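Rev. 15/09/2020, J. Cairns

## Labelling and packing small parts for storage

The method suits spare fixings, blocks and offcuts kept in open grey bins. One bin holds one job number.

1. Empty the bin and wipe the floor of it with a dry cloth.
2. Write the job number on a card label, then the shelf code. Use capitals, black ink, no abbreviations.
3. Weigh the parts. If the total is over 500 g, use a deep bin and mark the label `D`.
4. Lay the parts flat with a gap between them. Parts stacked on edge fall over when the bin is pulled out.
5. Slide the label into the front holder, printed side out.

### Entering the record

Open the stock sheet and add a row:

| Field | Entry |
|---|---|
| Job | 2765 |
| Shelf | L-20 |
| Site | Miduvcombe |
| Packed by | initials |

Save before closing. The sheet locks after 30 minutes and unsaved rows are lost.

### Moving a bin to another shelf

Change the shelf code on the sheet first, then the card. If the two disagree, the sheet is taken as correct. Bins going to Jaltitville also need a second label on the short side, in the same format.

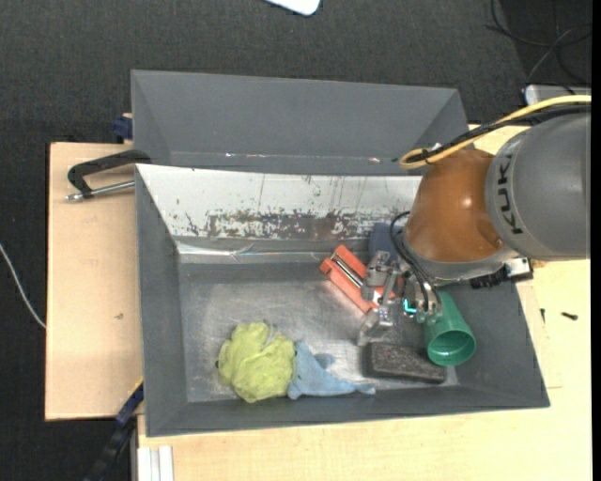
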